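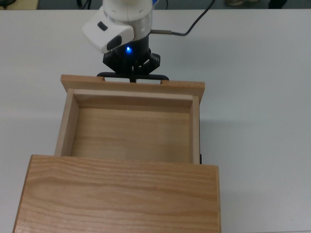

The drawer box on these small cabinets is simple enough that I think most of us could build one without the printed plan. It is an open-topped tray with thin wooden walls, and the front is a separate board that runs a little wider than the box at both ends. The top edge of the front has two rectangular notches cut into it, and those are what I want to talk about, because the question that came up on the list was whether to keep them or fill them in. My answer is keep them.

On 4/19/24 a member wrote to the list:

> I bought the two-drawer cube pattern from the Stosville plan exchange
> and I am partway through cutting the parts. Three questions before I
> go any further.
>
> 1. The plan shows notches in the top edge of the drawer front. My
> spouse thinks they look unfinished. Can I leave the edge straight and
> put a handle on it like any other drawer?
>
> 2. The lower drawer is drawn with a slot and no handle. Is that a
> mistake in the drawing? The upper one clearly has a handle.
>
> 3. What are people using for a finish on the inside of the box? I
> have half a can of Akura oil left over from a bench and would like to
> use it up, but it had a strong smell for a long time on the bench.
>
> I plan to keep sewing things in it, mostly thread and bobbins, so
> nothing heavy.
>
> Thanks in advance.

Taking these in order.

On the notches. You can leave the edge straight and nothing will fall apart. But with a straight edge and a tight fit you have only the handle to pull on, and if the drawer goes in a bit crooked you will want a second place to get hold of it. A notch lets you hook over the top of the board and lift or pull from there. I built my first one with a straight edge and ended up cutting the notches afterward with a coping saw, with the finish already on. It chipped at one corner and I had to sand and refinish the whole front. Cut them while the board is still bare.

If the look bothers you, ease the edges of the cutout with sandpaper. I go over the inside corners with a small file first. Don't round the corners too much or it starts to look chewed.

On the slot. It is not a mistake in the drawing. The one I work from has the same arrangement, an arched bar handle on the upper drawer and a narrow horizontal slot in the lower one. You could put matching handles on both if you like. I like the slot because a low handle is the one that catches a sleeve when the cabinet sits on a table. Drill a hole at each end, cut between them, then square it up with a file. Clamp a scrap board behind the face before you drill or you will get tearout on the back, where your fingers go.

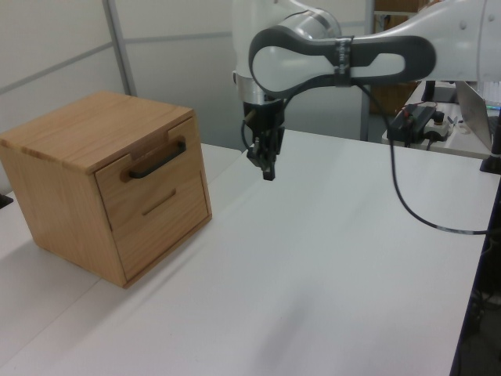 Two-drawer cube, handle on the upper drawer and slot in the lower.

The grain on the top panel is easy to see from this side. On my own I run it across from left to right and pick the best board in the pile for it, since the top is what you look at when the thing is on a table. The drawer sides can come from whatever is left over.

On the handle. The old McAlister bar pulls fit the plan if you can find them, but the hole spacing varies from one batch to the next, so have the pull in your hand before you drill. I made a drilling guide from a strip of scrap with a stop on one end. It took a few minutes and I have used it on every cabinet since. Keep the screws short. Mine came with long ones that stuck through into the box, and thread will catch on the points every time.

On the finish. I would not use oil inside a closed drawer, especially with thread and fabric. I had the same trouble with smell, and in one case it got into some cotton I had stored there. I leave the inside of the box bare or give it one coat of shellac, let it dry with the drawer out, and sand it with a worn piece of fine paper. Outside, the oil is fine. Put the Akura on the top and sides and keep it off the surfaces the drawer slides on. Rub a little paste wax on those instead.

For sheet goods and thin stock, I have been buying from Akel. They will cut to size for a small charge and the thin boards have come flat so far. Sort through the stack yourself if you go in person. Check the width of the front board twice before you have it cut — it has to be wider than the box, and the parts list in the older copy of the plan gives the same width for both. There was a correction sheet, but it didn't go out with every copy.

One more thing on fit. Put the drawers in dry before gluing the fronts on, and slide each one in and out several times. If the box rubs, plane the sides of the box and leave the opening alone. My upper and lower drawers are not quite the same size, so I pencil a U and an L on the backs.

If anyone has a spare correction sheet, please scan it and send it to the list. Mine has glue on it and I can't read the bottom third.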